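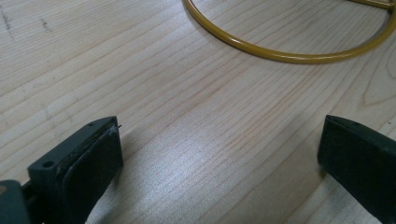 Wood grain on a pale tabletop, with part of a yellow ring.

Surfaces and Shapes: What Is on the Table?
Carkeck Junior Science, Sheet 5

A tabletop looks simple, but it can show you how trees grow, how light travels and why a thin rod can hold up a hat.

Where grain comes from

A tree grows a new layer of wood under its bark each year. In spring the layer grows quickly and is usually pale. Later in the year growth slows and the wood is often darker. One pale band and one dark band together make a growth ring.

A saw cuts through these rings at an angle. If the cut runs along the trunk, the rings appear as long lines. If it passes near the outside of a ring, the lines bend into an arch. Woodworkers call this a cathedral pattern. Some tabletops are solid wood. Others have a thin layer of wood, or a printed copy of grain, over a different material.

Why part of a table looks white

A smooth finish reflects light. When a lamp or window is at the right angle, much of its light bounces off the finish and into your eye. The bright patch is called glare. The grain under it is harder to see, although the color of the table has not changed. Move your head and the patch moves too.
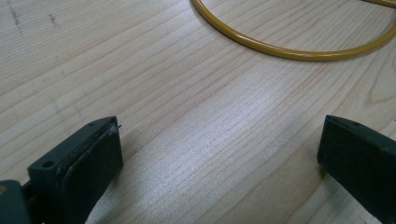

Round things and curved wire

A ring has no corners. Every point on a perfect circle is the same distance from the center. If the ring is flat, it can lie on a table without rocking.

Wire can be bent into more complicated shapes. A stand made from wire has to do two jobs. The bottom must be wide enough to stop it from tipping, and the top must reach high enough to support the object. A cap stand needs a rounded or looped top, so that the cap keeps the shape of a head.
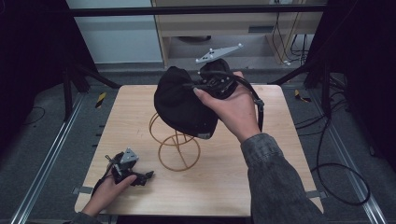 Weight matters as well. A baseball cap is light, so thin rods are strong enough. A heavier object would need thicker rods or more of them.

Try it

Bend a pipe cleaner into a loop and try to stand it upright. Then add a wide, flat coil at the bottom and test it again. Draw both shapes and write down which one fell over more easily.

Words to know

Grain: the pattern of lines in wood.
Finish: the outer coating on a surface.
Glare: strong reflected light that hides detail.
Base: the part an object stands on.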